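Small Parts, Big Mess: How I Finally Got My Workshop Sorted

77 shares | 11 comments

I spent most of September hunting for the right screw. You know how it goes, you need one washer and you end up emptying four coffee cans onto the bench and sweeping it all back in afterward, washer still missing. So I went at the whole garage with a box of jars and a marker, and these are the tips that stuck.

Start with the stuff you use every week

Don't begin with the scary corner! I did that the first time and gave up before lunch. Pull out the screws, hooks and picture nails you reach for all the time and give those the best spot, somewhere between your waist and your eyes. Everything else can wait.

Peanut butter jars are great for this (wash them in hot soapy water, then a spoonful of baking soda overnight if they still smell). I screw the lids to the underside of a shelf with two short screws each, so they don't spin when you twist the jar off. Mine hold up to 10 ounces of hardware without sagging.

Use a tray for anything long and thin

Sticks, dowels, paint stirrers and trim scraps are miserable in a jar. They tip it over, or they poke you when you reach past. A shallow metal tray with sloped sides is much nicer, and you can see what you've got without digging. Lay the pieces flat and keep painted ones together if you can.
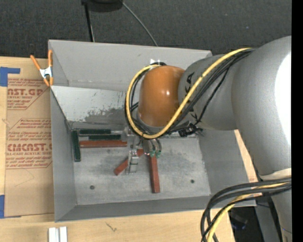
Label the front, never the lid

My neighbor Anel Shezi talked me into this one. Lids wander, jars don't (much). I use masking tape and a fat black marker, and I write what I'd call the thing out loud, so one jar says "curtain thingies" and I find it every time.

Clean the tray before you refill it

Wipe out the dust with a barely damp rag, then dry it right away so you don't get rust spots. If there's old glue stuck on, warm it with a hair dryer for a minute and lift it with a plastic scraper. A magnet wrapped in a sandwich bag picks up metal filings, and you just turn the bag inside out over the trash.

Have one "don't know" box

One! And keep it small, shoebox size. When it's full, go through it with a cup of coffee and toss whatever you still can't name. I found the missing foot for our washing machine in mine, along with three keys that don't open anything we own.

Next up is the paint shelf, and I'm dreading it. If you have a good trick for stuck paint lids, please leave it in the comments!

Contact | Copyright Mokgethi Home Tips | Back to top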